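About Brillurska

Tahsin Wijesinghe opened our little shoe repair shop in Brarndale 13 years ago, with one stitching machine, a borrowed counter and a great many cups of tea. There are still only a few of us, and we like it that way, as we get to know the people behind the heels!
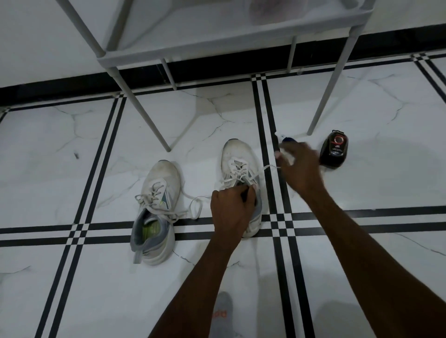 Our second shop, in Prurkton, opened one November and keeps us busy with walking boots, school shoes and the odd handbag. Trainers come in more and more too, and we're very fond of them: white pairs with scuffed toes, laces all undone, years of good wear still in them. We mended nearly 2,000 pairs last year (boots included), and we'd be delighted to look at yours.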